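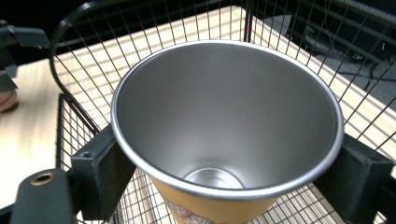
Section 4. Working Alongside the Sorting Cell

This section applies to all packing and returns staff at the Custmont site whose station has been fitted with a Herko sorting cell. It describes how duties are divided between the cell and the station attendant, and how to hand work over at the start and end of a shift. The cell handles drinkware only. Tapered pieces, such as a tumbler with a silver metal rim and a yellow printed body, are held upright between the two black finger pads and placed in or taken from a wire basket. Attendants no longer lift each piece by hand. They remain responsible for inspection, for the baskets, and for deciding when the cell stops.

4.1 Before the shift

1. Sign in at the station panel with your own badge. Do not work under another person's sign-in, even for a short relief.
2. Place an empty basket on the table inside the marked corners. Fold the handle to the side.
3. Press both finger pads lightly with a gloved thumb. Replace any pad that is torn, glazed, or coming away from its block. Spare pads are listed as part 514.
4. Select the product family on the panel. If the family is not listed, select Manual and call the shift lead.
5. Press Ready. The cell completes one open and close movement and waits.

CAUTION: Keep hands, sleeves, and lanyards outside the marked corners once Ready has been pressed.

4.2 During the shift

1. Inspect each piece at the outfeed for dents, scratches in the print, and marks inside the cup. The cell does not judge surface condition.
2. Set rejected pieces on the gray tray and enter the reason code. Code 14 is used for grip marks on the outer body.
3. When code 14 has been entered twice in the same hour, press Hold and check the pads again as in 4.1, step 3.
4. Exchange the basket when the panel shows Full. Press Hold first, and wait for the fingers to open and return to the rest position.

NOTE: Hold may be pressed at any time by any attendant. No explanation is required at the panel, and holds are not counted in individual performance reviews. Questions on this point may be taken to Oona Kinnunen in Personnel.

4.3 Changes to duties

Stations with a cell are staffed by one attendant per shift. The second attendant moves to inspection or to the Zestport returns line, at the same grade and pay. Staff who are moved receive training before their first shift in the new position. Requests to remain at a manual station should be made in writing to Siamak Amini before the end of March.

Rotation between cell stations and manual stations takes place every two hours. The attendant leaving the cell tells the next attendant about open reason codes, pad changes, and any product family that was run in Manual.

4.4 End of shift

1. Press Hold, then Park.
2. Remove the basket and wipe the table with a dry cloth.
3. Record the piece total from the panel in the station log. A normal shift total is around 1192.
4. Sign out.

CAUTION: Do not switch off the cell at the wall outlet. If the panel shows fault 99, leave the basket in place, sign out, and call Maintenance (Esko Ruotsalainen, day shift; Venla Mäkelä, night shift).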